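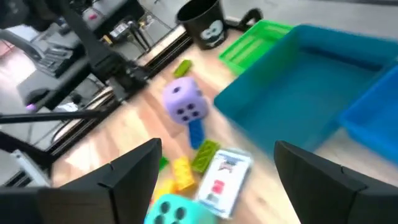

I've had the Ornden folding games tray for almost 6 months now and I keep being asked whether it was worth the money, so here goes. It's a big shallow tray with a raised lip and a felt lining, you unfold it on whatever table you've got, and you roll your dice in it and keep your bits from wandering off. We're a house where bits wander. Left to itself the table ends up like this one, pale wood with blocks and a green building brick scattered over it and a purple foam die in among them, and then you try to set up a proper board game round the edges and somebody's elbow does the rest. I wanted something I could put down, play in, and fold away before tea.

It came in a flat box from the shop in Jorkcombe, and I paid a bit extra for the darker felt. Setting it up takes seconds. There are four corner poppers, you press them together and the sides stand up by themselves. Two of mine were stiff to start with (I broke a nail, thanks very much) but they've eased off nicely since April.

Now the good stuff. It's quiet! I didn't realise how much noise dice make until they stopped making it. My sister-in-law Ida Harms plays with us most weeks and she throws like she's bowling for the county, and even hers stay in. The lip is high enough for that but low enough that you can still reach over it to move your pieces, so well done whoever worked that out. Cards are easy to pick up off the felt too, which I hadn't expected to care about and now care about a lot.

What I don't like. The felt grabs every crumb and every dog hair, and you can't take it out to wash it. I go over it with a bit of sticky tape and that does the job, but at this price I'd have liked a lining that lifts out. The fold line down the middle is a nuisance as well. Small dice sometimes settle in it at a slant and then there's an argument. We re-roll, house rule.

It weighs 492 grams on my kitchen scales, so it's no bother to carry, and I've taken it to Darius Pascu's in Corkdale a few times under one arm with the snacks in the other. He has the Lenz tray, the stiff one that doesn't fold. His looks smarter and has no crease, but it lives on top of his wardrobe and he has to get a chair to fetch it down. I'd still pick mine.

Four stars. I'd buy it again, in the dark felt, and if they ever do one with a washable lining I'll be passing this one on to Ida.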